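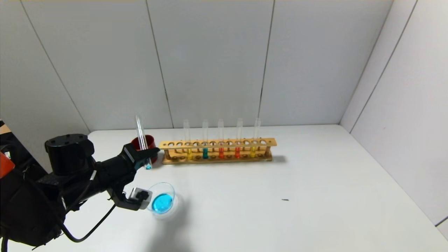
2024年9月25日　文・ナディア・ロマニウク

川べりの古い染物工房「イローラ」で、この夏からひらかれてきた藍染めの講座が、今週ひとまずの区切りを迎えました。七月に始まったときには、申し込みがどれほどあるものかと主宰のビャルケ・トルラシウスさんも気をもんでいたそうですが、ふたを開けてみれば定員の17人はあっという間に埋まり、隣町のネロトデンからバスを乗り継いで通ってくる方までいらしたとのことです。

最終回の午後にお邪魔しますと、戸口のところからもう藍甕の独特のにおいがただよっていて、子どものころ祖母の家の納屋で嗅いだにおいを思い出しました(祖母は染物をする人ではなかったので、あれは何のにおいだったのか、今もってわからないのですが)。中庭には物干し竿が渡され、手ぬぐいや風呂敷、それに誰かの古いシーツまでが、濃いの薄いの、さまざまな青になって風に揺れていました。

トルラシウスさんがこの仕事を始めたのは35年前のことです。当時は化学染料の扱いやすさに押されて、天然の藍を建てる工房は土地にほとんど残っておらず、教わる相手を探すだけで二年かかったといいます。「藍は機嫌のある生き物みたいなものでね、朝いちばんに甕をのぞくのが、この年になってもまだ少しこわいんですよ」と、青く染まった爪を見せながら笑っておられました。冷え込んだ晩には毛布を抱えて甕のそばへ行き、くるんでやることもあるそうです。

講座は全部で4回。初回は糸でくくる絞り染め、二回目は板ではさむ染め方、三回目は糊を使った型染めと進み、最後は好きなものを好きなだけ染めてよいという、なんともうれしい日でした。受講した方のひとりは、お孫さんの産着を染めるつもりで来たのに、同じ甕に浸しても思ったより濃くなってしまい、それならばとご自分の前掛けに縫い直すことに決めたそうです。それもまたよいお話だなあと、横で聞きながらすっかり和んでしまいました。

できあがった作品は、来月いっぱい、駅前の喫茶店「ロボ」の二階に並びます。入場は無料ですが、藍の葉を練り込んだ焼き菓子とお茶のセットが700円で用意されるそうですので、お腹を少し空かせてお出かけになるとよいかもしれません。お菓子のほうは、ほんのりと草の香りがして、甘さはひかえめ。試作をひと切れいただきましたが、私はもうひと切れほしいと言い出せずに帰ってきたのを、いまだに悔やんでおります。

次の講座は来年の春、藍の種まきから始める予定で、畑はラルテンの丘の南側をお借りするとのこと。種から育てるとなると染めるまでに半年近くかかりますし、草取りもなかなかの仕事になりますが、トルラシウスさんは「そこがいちばん楽しいところです」と、もう畝の並べ方まで考えておられるようでした。申し込みは年明けから、工房の窓口で受け付けます。汚れてもかまわない服と、長靴をお持ちください。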